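Wunthorpe Community Workshop
Thread: Bench and Equipment Care, June

1/ The Wunthorpe Community Workshop has revised its guidance on the care of shared benches and bench equipment. The main points are set out in this thread. The full text is posted on the notice board beside the Clillmont Street entrance.

2/ The guidance applies to all 18 benches on the ground floor, and to the two large tables in the Hidayat Room. Members who rent a private bay may set their own rules inside it, provided the aisle stays clear.

3/ Tabletops. Please wipe down the surface at the end of each session with a damp cloth and mild soap. Do not use solvent on the light-colored tops. Several were refinished in the spring and the finish marks easily.

4/ Cutting mats are kept in the rack under the stairs. A mat must be used for any work with a knife, including the opening of parcels. The cost of repairing a cut tabletop will be charged to the member who booked the bench.

5/ Booking. A session lasts two hours and may be extended once if no one has reserved the next slot. The last 10 minutes of every session are for clearing up. Members arriving for the following slot should not be asked to wait while tools are put away.

6/ Labels. Handwritten tape labels remain acceptable on shared equipment. A label should be short and written in dark ink. When it can no longer be read, please replace it and remove the old tape completely – residue on metal collects dust and is unpleasant to clean later.

7/ Members have asked whether printed labels will become compulsory. They will not. The label printer may be borrowed from the front desk during staffed hours. Cartridges are supplied by the workshop and should not be taken home.

8/ Cable ties. Reusable ties are preferred to the single-use kind. They are available in the second drawer of the supply cabinet, sorted by length. A tie should hold a cable in place without pinching it. Trimmed ends go in the bin and must not be left on the floor.

9/ Cables. Leave enough slack for any part that moves. Hold the plug when disconnecting a cable and do not pull on the cord. A cable with split or hardened insulation should be handed to the front desk with a note giving the bench number.

10/ Screws. The small trays on the pegboard are for screws removed during a job in progress. Write your name and the bench number on the tray. Trays left without a name are emptied into the mixed box at closing time, and the desk is not able to sort through the box on request.

11/ Fixed equipment on the benches should be dusted with a dry brush, with particular attention to joints, ridges and screw holes. Compressed air is not permitted indoors. The power must be off before any cleaning starts.

12/

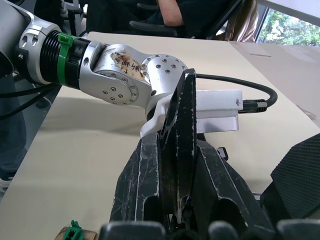

Bench equipment with a green band at the joint and a handwritten tape label, now stained and creased.

13/ White plastic parts may be cleaned with a barely damp cloth. Please do not attempt to whiten older plastic with bleach or abrasive paste. Some wear is expected on shared equipment and does not need to be reported.

14/ Please do report loose mounts, missing screws and damaged plugs. A report form is kept at the desk, and the same form can be sent through the Eltusura booking page. Reports made before 5 p.m. are read the same day.

15/ A short session on bench care will be led by Kofi Issahaku, Workshop Manager, in the Hidayat Room at 6:30 p.m. on the first open evening in June. There are 17 places. Members who joined this year are given priority, and names may be left at the front desk.

16/ Questions about this guidance may be posted as a reply to this thread or put to the desk in person. Replacement cloths and brushes have been ordered and will be placed at each bench on delivery.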